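**Review: Mokico Grasp 2, pick planning software**
Tue 3 October

I've had Mokico Grasp 2 running on our bench arm for 32 working days. It replaces a pile of scripts that Hok-lam Yeh and I had kept alive far too long. We paid for a single seat and got no discount.

Grasp 2 takes a wrist camera stream, finds objects, proposes grasps and hands a path to the arm controller. It does not do low-level control. You still need a driver for your arm and your gripper, and if yours isn't on the supported list you write one. Ours wasn't. The adapter took me two days, one of them lost to a units mix-up in the gripper width call (the API wants meters, the sample file uses millimeters).

**Setup**

The installer is fine. Hand-eye calibration is the best I've used at this price. You move the arm through a set of poses, the software checks each one as it comes in, and it tells you which poses are bad so you can redo only those. Our old routine made you finish the whole set first and then failed at the end.

The license check needs a network connection at every start. Our lab machine is kept offline, so this was a nuisance until Mokico support sent a file for offline use. They answered the same afternoon.

**Perception**

On solid, matte parts I have no complaints. Over a test of 756 picks with printed brackets and boxed parts, the planner chose a grasp I agreed with nearly every time, and it was quick about it.

Clear objects are where you will spend your time. With the default settings, a small glass vial came back as two or three separate bits: the label, the rim, and sometimes a highlight. The "transparent" profile fixes most of that by leaning on the outline and ignoring holes in the depth map. It is off by default and the manual gives it one paragraph. Turn it on before you try glass.

Clutter matters less than I expected. A second object near the target used to pull our old detector off course. Grasp 2 keeps them apart as long as there is some bare surface between the two. If they touch, it tends to merge them, and you have to raise the split threshold by hand. 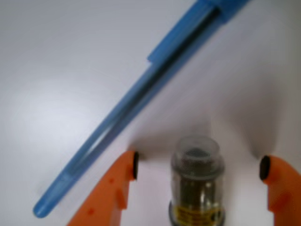
*Wrist camera view with the jaws open on either side of the vial. The pen is the second object.*

The wrist stream is soft at this range on our setup, and the label text can't be read from it. Grasp 2 doesn't mind, but don't plan on reading labels from the same view. Yao-tsung Shih uses the Lorkau package on the next bench and has a separate label step from a fixed camera. I'd do the same.

**Planning and tooling**

The approach planner lets you set a minimum gap between each pad and the object before the close command is sent. I keep it generous for glass. Replay is very good — you can scrub through a logged pick, change one setting and see what the planner would have chosen. I use it more than any other part of the program.

Things I don't like:

- The log files are large and there is no automatic cleanup. I set a script to clear anything older than 60 days.
- Settings are split between the GUI and a YAML file, and the GUI wins without telling you.
- The force limit can't be changed per object class, only per program.

**Compared with others**

Terdale has the better path planner and a worse camera side. Lorkau is more stable but slow to set up for a new part. I tried the Leung trial as well and gave up at calibration.

**Verdict**

Good perception, very good replay, so-so settings handling. If your parts are solid you can be picking on day one. For glass, allow a week of tuning. I'm renewing the seat, and I've asked Mokico for a per-class force limit. Their reply was that it's on the list for the next release.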